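From the Members: What I Learned at the Table in Skesisbridge

By Florencio Aranda

When Shireen Ngubane invited me to the September dinner of the Skesisbridge Export Circle, I almost said no. I have a small firm, we sell packing materials to food producers, and I thought such dinners are for people with bigger firms and better suits. But Shireen has been my client for many years and she does not like to hear no, so I went.

The speaker was Ha-rang Maeng, who worked for a long time as a trade negotiator and now gives advice to companies which want to sell abroad. I expected a talk with many charts. She had no charts. She spoke for 14 minutes and after that she answered questions until the coffee was cold.

Her subject was patience. She told us about one agreement on labels for dried fruit, which needed 13 meetings before the two sides could sign it. In the first four meetings, she said, they did not speak about fruit at all. They spoke about the rooms, the order of the chairs and who should open each session.

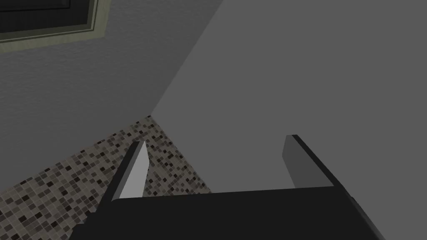
I must say that I laughed at this, and then I remembered my own first year with Jendadik, the distributor who buys from us today. I travelled to them with a price list of 90 items and wanted to discuss every line before lunch. The director, Mr Chow, listened very politely and then showed me his warehouse, his garden and a photograph of his father. I came home without an order and I was angry about the cost of the ticket.

The order came later, when I had stopped asking for it. Kai-wen Chow has told me since then that he wanted to see how I would behave when I did not get what I came for. I am glad I did not know this at the time. I would have behaved much too well and he would have noticed.

Ms Maeng had some practical advice also, and I wrote it down on the back of the menu. Send the agenda early, and in both languages. Do not correct the other side's translator in front of others. If you need a pause, ask for it openly. And always learn who prepares the papers, for this person often understands the matter better than the one who signs.

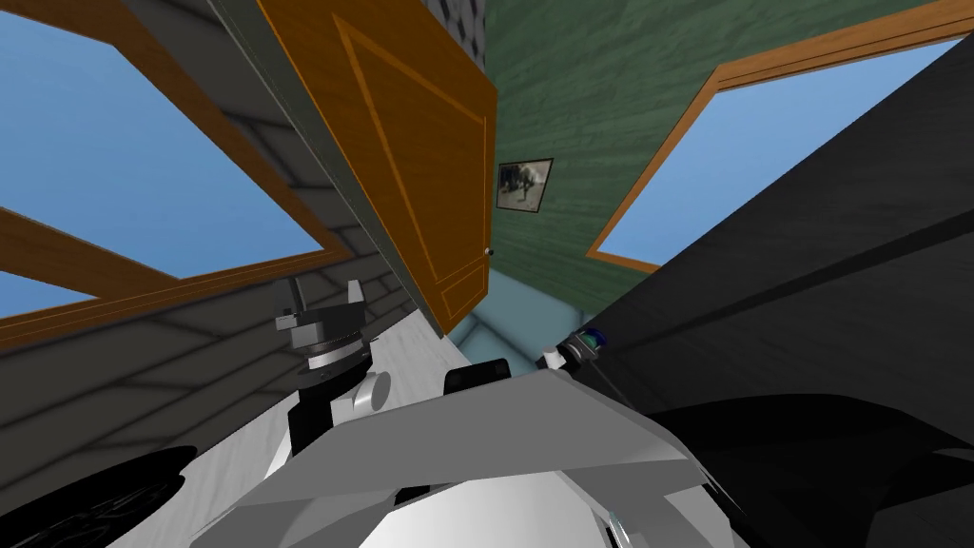

I-seul Jeon, who was sitting next to me, did not agree with everything. Her company, Pusero, makes parts for water pumps, and she said that a small supplier cannot pay for four meetings about chairs. The customer wants an answer by the end of the week, or he goes to another supplier. Ms Maeng answered that this is true, but that one can be quick with the answer and still be slow with the person. They talked about it for quite a long time and I think both of them enjoyed it.

For myself, I am somewhere between the two. With Henao, where we are trying to renew a contract this spring, I have followed the advice about the agenda. It took me one evening and a dictionary. Their purchasing office wrote back the next morning with two corrections and a friendly greeting, and in earlier years I received neither.

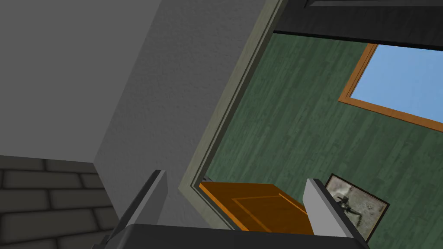 There were 104 guests in the room that night and I spoke with perhaps six of them, so I still have something to learn about these dinners. Shireen says that I stand too close to the bread.

The next dinner will be in the same hall, and the speaker will talk about customs paperwork for small consignments. Members who want to bring a guest should write to Shireen by 3 March 2023. Please tell her also if you do not eat fish.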